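Equipment Planning for a Two-Arm Kitchen Handling Bench
Project report, group 4
Shahram Rahimi, Hamdia Tufa, Oda Brekke
Supervisor: Oriana Fuentealba
Friday, November 9, 2018

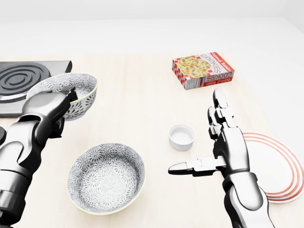 1. Purpose of the report

The department intends to set up a bench on which two robotic arms with multi-fingered hands can handle ordinary kitchen items. Our task was to work out what has to be bought, what can be borrowed, in which order the purchases should be made, and what can be put off until the simulation work has given firmer numbers. The report doesn't cover control software, except where the choice of software changes what hardware is needed.

The previous group left a parts list but no reasoning behind it. We have kept their list as Appendix A and refer to it where we disagree.

2. Method

All layouts were built in simulation first. The simulated bench has a plain tabletop, a left and a right arm, and a small set of items: two patterned bowls of the same design, a white ramekin, a striped plate, a biscuit box and a flat electric hotplate with a coiled element. Both arms enter from the same side of the table. We chose this arrangement because the room allotted to us has a wall on the far side and a door to the left, so the arms can only be mounted along one edge.

For each layout we recorded three things: whether each item could be reached by at least one hand, whether the two forearms came near each other during a handover, and how much clear table was left for setting an item down. A layout was rejected if any item failed the first test. We ran 36 layouts and kept 24 of them for the second stage, in which the items were moved in small steps and the tests repeated.

The results were then turned into requirements, and the requirements into a list of things to buy. Kiros Ambaye from the workshop went through the list with us in October and struck out several items that the workshop already holds.

3. Findings that affect the budget

3.1 Arms and hands

The arms are the largest cost and also the longest wait. Two suppliers were asked for quotations. Vumeck offers the arm and hand as one unit, with a single controller box for each side. Darker offers the arm only, and the hand would have to be bought elsewhere and fitted with an adaptor plate made in the workshop.

On paper the Darker route is cheaper. We don't recommend it. The adaptor adds length between wrist and palm, and when we put that extra length into the simulation the forearms came too close together in handovers over the middle of the table. The tabletop would then have to be made wider, and a wider table doesn't fit in the room. There is also the question of who answers for a fault at the joint between two makers' parts.

Vumeck will sell the left and right units separately. If funds are split over two budget years, the right unit should be bought first, as most of the single-hand tests are written for the right hand. Handover tests would wait.

3.2 Table

The simulated tabletop is a pale wood surface with a slight grain. For the real bench we propose a birch board on a steel frame, built in the workshop. The board must be replaceable without taking down the arms, so the arm mounts have to be fixed to the frame and not to the board. This was missing from the previous group's drawing, and correcting it now costs nothing beyond the drawing time.

A light surface was kept for the real bench so that dark parts of the hands stand out in camera images. White crockery on a light table is harder. We ran a small comparison with a darker surface and found the gain for the crockery was lost again on the hands and the hotplate. A removable dark mat, at low cost, has been put on the list so that both can be tried.

3.3 Hotplate

A working hotplate is by far the greatest safety cost on the list. With a live element the bench needs a separate cut-off switch, a heat-resistant panel under the appliance and a second person in the room during tests. None of the tests planned for the first year need heat. We therefore recommend buying the hotplate but removing the plug, and leaving the safety equipment for a later request. Hamdia has written the risk assessment for both cases (Appendix C).

3.4 Crockery and food packets

Small items are cheap but they get broken, and a replacement of a different shape spoils the comparison with earlier tests. Bowls, plates and ramekins should be bought from one batch. Feyisa, the catering supplier used by the canteen, will hold spare pieces of the same design for us against a single order.

The biscuit box is best treated as a consumable. Cardboard softens at the corners with repeated gripping, and a softened box is easier to hold than a new one. Old boxes should be thrown out on a fixed schedule, and filled to a known weight before use.

3.5 Computing

The simulation was run on the shared machine in the Vunstead building. It was adequate for the layout work but was often busy in the afternoons. One dedicated machine is included in the budget. Oda compared buying with renting – the rental figures only look better if the bench stands idle for more than half the year.

4. Order of purchase

Stage 1: table frame and board, one Vumeck unit (right), controller, emergency stop, computer.
Stage 2: second Vumeck unit (left), crockery order, hotplate without plug, dark mat.
Stage 3: heat panel, cut-off switch, any extra cameras.

A reserve of 1,000 pounds is set aside in stage 1 for cabling and fixings. The previous group had no reserve, and their list also left out delivery, which for the arm units is charged per crate. We expect 2 crates for each side.

5. Open points

The floor loading in the room has been asked about but not confirmed. The frame drawing assumes that bolts into the floor are allowed. If they aren't, the frame needs ballast and will be heavier than the figure given in Appendix B.

We haven't compared hand models with different finger lengths. The simulated hand has the proportions given in the Vumeck data sheet, and the reach results hold for that hand only. The ramekin is the smallest of our dishes and would be the first item to recheck if another hand were chosen.

The Darker quotation runs out at the end of the term. The Vumeck quotation has no end date on it, and Shahram has written to ask for one.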